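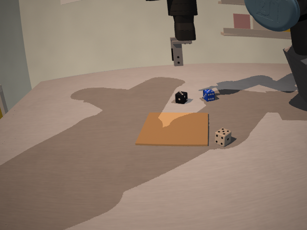

# Spielwürfel

Der Spielwürfel, meistens einfach Würfel genannt, ist ein kleiner Körper, den man wirft, damit er einem eine Entscheidung abnimmt. In der üblichen Form hat er sechs quadratische Flächen mit einem bis sechs Punkten, die im Deutschen Augen heißen. Das Wort kommt von »werfen«, und ich finde es schön, dass die Sprache hier die Tätigkeit zuerst hatte und die Geometrie ihren Würfel erst danach davon geborgt hat! Im Englischen heißt er *die*, in der Mehrzahl *dice*, im Französischen *dé*, im Lateinischen *alea* (das Spiel als solches) oder *tessera* (das Ding in der Hand).

Ich schreibe diesen Artikel als Sammlerin für das Ornitz-Spielelexikon, und wer die knappe Fassung sucht, muss in die Druckausgabe schauen. Hier darf ich ausholen, und das tue ich auch.

## Aufbau und Anordnung der Augen

Beim gewöhnlichen Sechser ergeben gegenüberliegende Seiten zusammen sieben: Eins und Sechs, Zwei und Fünf, Drei und Vier. Diese Regel ist sehr alt, galt aber keineswegs immer. Im Mittelalter waren in Europa auch Stücke im Umlauf, bei denen Eins gegen Zwei, Drei gegen Vier und Fünf gegen Sechs stand, und wenn man so einen Würfel zum ersten Mal dreht, denkt man sofort an Betrug.

Mit der Siebenerregel bleiben immer noch zwei Möglichkeiten, nämlich eine linksläufige und eine rechtsläufige. Man hält dazu die Ecke, an der Eins, Zwei und Drei zusammenstoßen, vor die Nase und schaut, ob die Zahlen im Uhrzeigersinn oder dagegen aufsteigen. Westliche Würfel laufen üblicherweise gegen den Uhrzeigersinn, chinesische oft im Uhrzeigersinn. Bei vielen ostasiatischen Würfeln ist außerdem die Eins groß und rot, häufig ist auch die Vier rot. Zur roten Vier gibt es mehrere Legenden, von denen ich keine einzige belegen kann, also lasse ich sie weg.

Auch die Punktbilder haben ihre Eigenheiten. Zwei, Drei und Sechs haben eine Richtung, man kann sie also auf der Fläche drehen und sie sehen anders aus. Eins, Vier und Fünf bleiben bei einer Vierteldrehung gleich. Wer Würfel als Serie vergleicht, achtet darauf, wie die Zwei zur Drei liegt — Ishbel Kerr hat mir das beigebracht, und seither kann ich keinen Würfel mehr in die Hand nehmen, ohne ihn erst dreimal zu wenden.

## Geschichte

### Knöchel und frühe Würfel

Vor dem sechsseitigen Würfel standen die Astragale, Sprungbeine von Schafen und Ziegen. Sie bleiben auf vier Seiten liegen, und zwar auf zweien deutlich öfter als auf den anderen beiden. In Griechenland und Rom spielte man mit Knöcheln und Würfeln nebeneinander. Die Römer nannten die Knöchel *tali*, und der beste Wurf mit vieren davon, bei dem jeder eine andere Seite zeigte, hieß Venus. Der schlechteste hieß Hund. (Als Hundebesitzerin protestiere ich.)

Kubische Würfel kennt man aus Mesopotamien und aus der Induskultur, aus Knochen, Stein und gebranntem Ton. Wer sie zuerst gemacht hat, lässt sich kaum entscheiden, und ich habe den Verdacht, dass der Gedanke mehrmals gekommen ist. Ein Klötzchen mit Zeichen drauf ist ja nun keine Erfindung, für die man einen weiten Weg gehen muss.

### Rom und die Germanen

In Rom war das Glücksspiel um Geld weitgehend verboten und zu den Saturnalien geduldet. Gespielt wurde trotzdem das ganze Jahr. Von Augustus weiß man, dass er gern würfelte, und von Claudius heißt es bei Sueton sogar, er habe ein Buch darüber geschrieben. Das Buch ist verloren. Ich würde sehr viel dafür geben!

Tacitus erzählt in der *Germania*, dass die Germanen nüchtern würfelten und am Ende die eigene Freiheit einsetzten. Wie viel davon stimmt, ist eine andere Frage, Tacitus wollte seinen Römern schließlich etwas vorhalten. Im Rheinland hat man bei Vettweiß-Froitzheim jedenfalls einen römischen Würfelturm gefunden, ein Kästchen, in das man die Würfel oben einwirft, damit niemand beim Werfen nachhelfen kann. Solche Türme werden heute wieder gebaut und verkauft, und sie sind wunderbar laut.

### Mittelalter und Neuzeit

Im Mittelalter gab es in mehreren Städten ein eigenes Würfelmacherhandwerk. Gearbeitet wurde viel in Knochen: Man sägte lange Stäbe, teilte sie in Klötzchen und bohrte die Augen ein. Aus Abfallgruben kommen manchmal die durchlöcherten Reste der Stäbe und halbfertige Stücke, an denen man die Reihenfolge der Arbeitsschritte ablesen kann. Predigten gegen das Würfeln gibt es reichlich, Verordnungen ebenfalls, und aus der schieren Menge darf man auf ihren Erfolg schließen.

Das große Würfelspiel der Zeit hieß Hazard. Aus ihm ging später in Nordamerika Craps hervor, und das Wort selbst ist uns als Hasardeur geblieben.
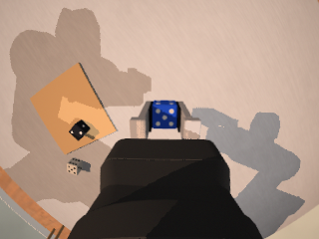 *Grurnport, 12.3.22* — Ein Nachtrag zum Thema Zufall, den ich hier einschiebe, bevor ich ihn wieder verlege. Hok-lam Huang hat im Spielekreis Cleromton einen alten Knochenwürfel 3.773 Mal geworfen und jeden Wurf aufgeschrieben. Die Sechs lag vorn, die Eins hinten, was bei tief gebohrten Augen gut passt: Auf der Sechserseite fehlt mehr Material, also ist sie leichter und kommt eher oben zu liegen. Als Beweis taugt das allein noch nicht, der Würfel ist auch sonst schief. Donnie Buchanan wollte es mit 200 Würfen nachprüfen und bekam ganz andere Häufigkeiten heraus, woran man schön sieht, wie wenig 200 Würfe sagen.

## Wahrscheinlichkeit

Ein idealer Würfel zeigt jede Seite mit der Wahrscheinlichkeit ein Sechstel. Bei zwei Würfeln gibt es 36 gleich wahrscheinliche Ergebnisse, und sechs davon ergeben die Summe sieben, nur je eines die Zwei oder die Zwölf. Wer einmal *Catan* gespielt hat, kennt das aus schmerzlicher Erfahrung.

Bei drei Würfeln wird es lustiger. Neun und Zehn lassen sich beide auf sechs Arten aus drei Summanden bilden, trotzdem kommt die Zehn etwas öfter. Galilei hat das sauber ausgerechnet: Es sind 27 Fälle für die Zehn und 25 für die Neun, sobald man die Würfel auseinanderhält. Genau dieses Auseinanderhalten ist der Knackpunkt, über den Anfänger stolpern, und ich bin lange genug mitgestolpert. Mir hat es geholfen, mir jeden Würfel in einer eigenen Farbe vorzustellen.

Berühmt geworden ist auch die Frage des Chevalier de Méré. Mit einem Würfel in vier Würfen wenigstens eine Sechs zu werfen, ist ein leicht günstiges Spiel. Mit zwei Würfeln in 24 Würfen wenigstens eine Doppelsechs zu werfen, ist ein leicht ungünstiges. Über Fragen aus diesem Umkreis, vor allem über die gerechte Teilung des Einsatzes bei Spielabbruch, schrieben sich Pascal und Fermat 1654 ihre Briefe. 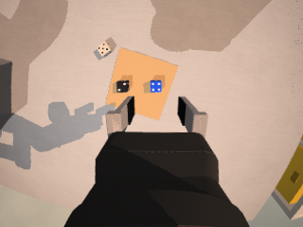

Zurück zu den echten Würfeln, die sich um das Ideal wenig scheren. Abgerundete Ecken lassen sie länger rollen, scharfe Kanten bremsen. Casinowürfel sind deshalb scharfkantig und in der Regel durchsichtig, und ihre Augen werden mit einer Masse gefüllt, die so dicht ist wie der übrige Kunststoff. Die Haushaltsware aus der Spieleschachtel ist gerundet und hat vertiefte Punkte. Für einen Abend *Mensch ärgere Dich nicht* reicht das allemal.

## Falsche Würfel

Gezinkt wird, seit gewürfelt wird. Am einfachsten ist ein Gewicht unter einer Seite, klassisch Blei oder Quecksilber. Feiner gearbeitet sind Würfel, bei denen eine Fläche ganz leicht abgeschliffen ist, sodass ein flacher Quader entsteht. Und dann gibt es die doppelten Augen, bei denen etwa drei Zahlen je zweimal vorkommen. Da man von einem Würfel nie mehr als drei Seiten auf einmal sieht, fällt das am Tisch erstaunlich selten auf.

Die Hausprobe ist ein Glas Wasser mit sehr viel Salz darin, in dem viele Kunststoffwürfel schwimmen. Dreht sich der Würfel nach jedem Antippen wieder auf dieselbe Seite, liegt sein Schwerpunkt daneben. Lewis Imrie schwört darauf. Ich habe bei der Methode vor allem einen klebrigen Küchentisch bekommen, aber sie funktioniert!

## Andere Formen

Neben dem Sechser sind vor allem die übrigen platonischen Körper gebräuchlich, also Vier-, Acht-, Zwölf- und Zwanzigflächner. Dazu kommt der Zehnseiter, der mathematisch nicht in diese Familie gehört und im Rollenspiel trotzdem fest dazuzählt. Zwanzigseitige Würfel kennt man schon aus dem griechisch-römischen Ägypten, beschriftet mit Buchstaben.

- **Langwürfel** haben vier lange Seiten und rollen nur um eine Achse.
- **Verdopplungswürfel** beim Backgammon tragen die Zahlen 2, 4, 8, 16, 32 und 64 und werden gedreht, nie geworfen.
- **Pokerwürfel** zeigen Kartenbilder.
- **Kreisel** mit Zahlen am Rand erfüllen denselben Zweck und rollen seltener unters Sofa.

## Sammeln

Meine eigene Sammlung umfasst 270 Stück, die von Heather Hepburn 400, und wir reden trotzdem noch miteinander. Begonnen hat meine mit einem Beutel vom Flohmarkt, in dem auch zwei Gunn-Würfel lagen, erkennbar an der leicht nach außen gerückten Fünf. Anfängern rate ich, nach Material oder nach Region zu sortieren und die Herkunft gleich auf einen Zettel zu schreiben. Celluloidwürfel gehören einzeln und luftig gelagert. Altes Celluloid zersetzt sich, wird erst rissig und dann krümelig, und die Dämpfe greifen die Nachbarn an. Ich habe auf diese Weise im März eine ganze Schublade verloren.

## Siehe auch

Astragal, Backgammon, Craps, Kniffel, Mäxchen, Würfelbecher, Würfelturm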